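How to set up a repeat order with Hekis

August 9, 2021

Hekis delivers dried hemp flower, CBD oils and herbal teas to homes in the Vinik area. If you buy the same things every month, a repeat order saves you filling in the basket each time.

Before you start

You need an account with your age already confirmed. Drivers check ID at the door as well, so the name on the account must match the person who will be in.

Setting it up

1. Sign in and open Past Orders.
2. Pick the order you want to copy and press Repeat.
3. Change any amounts. Oils come in 700 mg and 2,000 mg bottles, and the page keeps whichever size you bought last.
4. Choose a gap between deliveries. The shortest is 27 days.
5. Add a door note if your building is hard to find. Flats on the Kılıçarslan estate need the block letter.
6. Press Confirm and wait for the email.

Orders under £63 have a delivery charge added at the last step – check the total before you confirm.
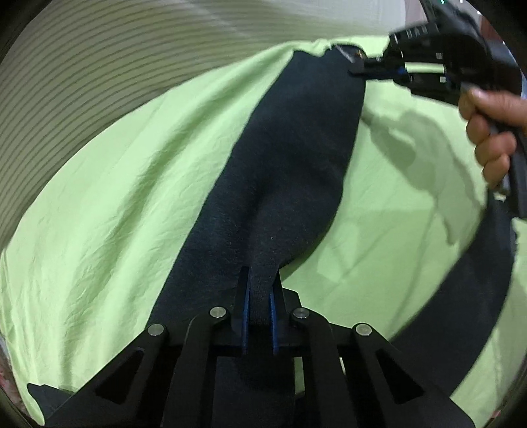
Changing or stopping an order

Open Repeat Orders and press Skip to miss one delivery, or End to stop them all. Do this before noon on the day before the van goes out. After that the order is packed and you will have to ring the shop. Ask for Beril Canpolat or Sinan Yazıcı.

Fumurow teas are out of stock until September. If one is in your repeat order it will be left out and not charged – the rest will come as normal.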